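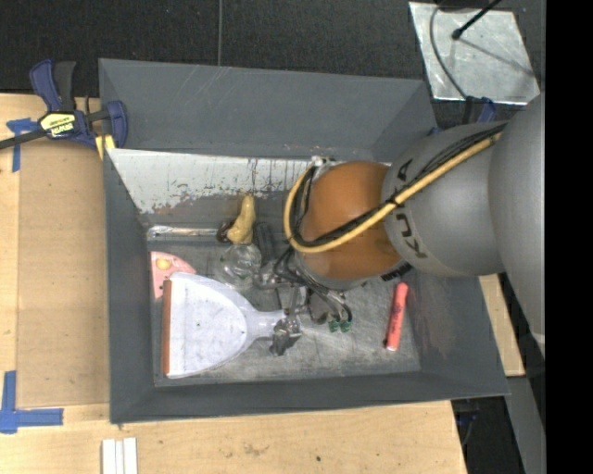 Zuweira Bawa thinks we should stop teaching with the joystick completely and only lead the arm by hand. She said it again when I came in, before I had my coat off. Her argument is that the hand feels the bin wall before the eye sees it, and with the joystick you learn this from the force alarm. I agree for the approach. For the grasp itself I am still not convinced, and I write here why, so we can discuss it with the Dallevby people when they call.

12/4/18, Clusau bench, KUKA arm, gray bin

Task: take the dustpan by the handle, lift it, bring it out of the bin. Other items stay in the bin as clutter. Bin clamped to the table, corners on the blue tape marks. Please do not move the tape. If it comes loose, put new tape on top of the old one first and then remove the old one.

Morning: hand guiding. Zuweira led the arm, I pressed record. The path down into the bin is nice and smooth this way. The trouble comes at the end. When she holds the wrist to guide it, her own push goes into the force reading, and we cannot separate it afterwards. In the log the fingers seem to meet the handle too early, every time. I tried to subtract the average push from a free motion, but she does not push the same when she is near the floor (nobody does, I checked mine also).

Also the yellow hose. When a person turns the wrist by hand, the person looks at the fingers and not at the hose, so the loop can become tight. I stopped one demonstration for this. I would like a soft limit on the last joint in guiding mode before we continue.

Afternoon: remote control, I drove. Slower, and my path has small corners in it like stairs. But the force signal is clean, and the moment of contact is easy to find in the plot. Speed scale was too high at first, I made it lower after I touched the wall on the right side. No damage.

One thing I did not expect: the dustpan handle is narrow, and if the fingers close a little to one side of the middle, the pan turns while they close. By hand Zuweira corrects this without thinking. By joystick I correct it too late, and then the recording contains my correction as if it is part of the task. The learner will copy this. We saw the same thing with the Trument data, where it had learned a little shake at the end which was only the operator being nervous.

Log file has 3,661 samples for the last good run. Trimmed the waiting time at the start, kept the end. Filter is as before. I threw away 3 runs from the afternoon and wrote the reason in the sheet for each one.

Proposal: lead by hand until the fingers are above the handle, stop, take the hands off, let the force settle, set zero, then do the grasp with the joystick. Two modes in one demonstration. The recorder by Dankwa does not like a mode change in the middle and starts a new file, so we need to join the files by time stamp. I can write this script, it is small.

Zuweira says the pause will make the demonstrations unnatural. Maybe. We can cut it out.

To do:
- soft limit, last joint, guiding mode
- script to join the files
- ask Dallevby if they zero the sensor before contact or only at start
- repeat with the dustpan turned, handle toward the rear wall
- spare fingertips, order with the next parts list

Arm is parked, power off, key in the drawer.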